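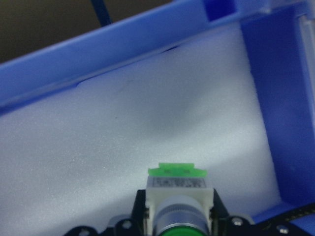

*Blue crate, white foam on the bottom.*

Hi all, I finally got my act together and put a few pictures up! This is the little sorting table at Broltwood, the one I keep going on about.

The crates are my favorite part (I know, I know). We line them with foam, and it makes such a difference to the noise. Before that, every little part that went in landed with a clack and you'd hear it clear across the shop. I cut the liners myself with a bread knife and a long ruler, and my first few were terrible, all wavy along one side. Cut them a hair big and push the corners down first, that's my advice.

Next up is the table with its brown paper and blue tape. I love the paper! It's cheap, it's easy on the eyes, and when it gets too scruffy you just lay down a fresh sheet. The tape grid took me most of an evening and my knees have not forgiven me. The green belt goes right in the middle, so you can reach it from either side.

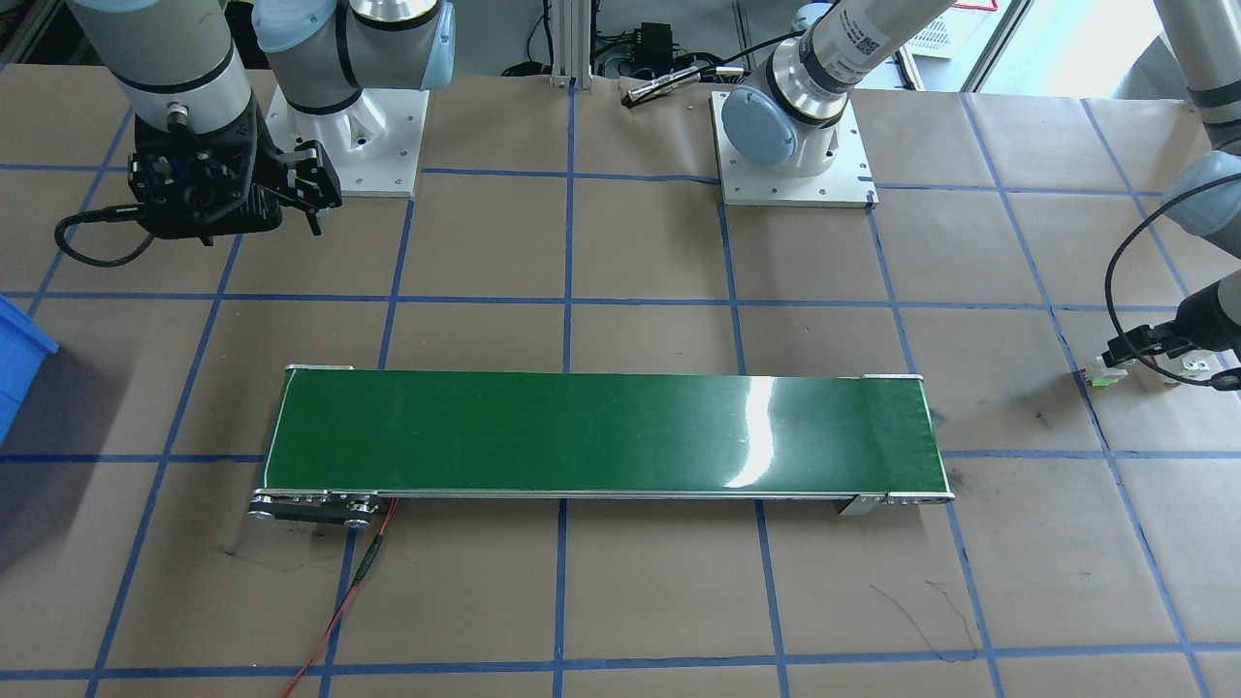
## A bit more of the belt

I went back and forth on the color of that belt for ages. Green won, mostly for how small pale parts stand out on it, though it does throw a shine under the ceiling lights. My plan for September is to move one of the lights over and see if that helps. I also want to redo the paper where the sheets overlap, which bugs me every time I walk past

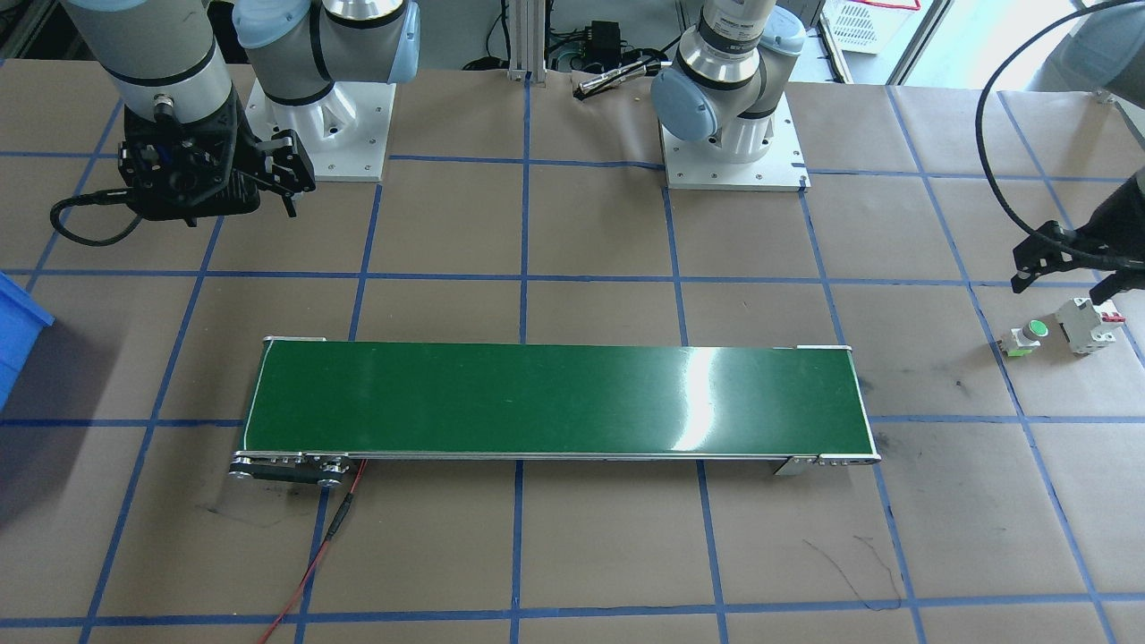

and while I'm at it I'll probably retape the whole grid too. I've got plenty of blue tape left, so no excuses there. If anyone has a good trick for getting long strips down straight without a second pair of hands, please write and tell me! Mine always start out fine and then wander off toward the far end.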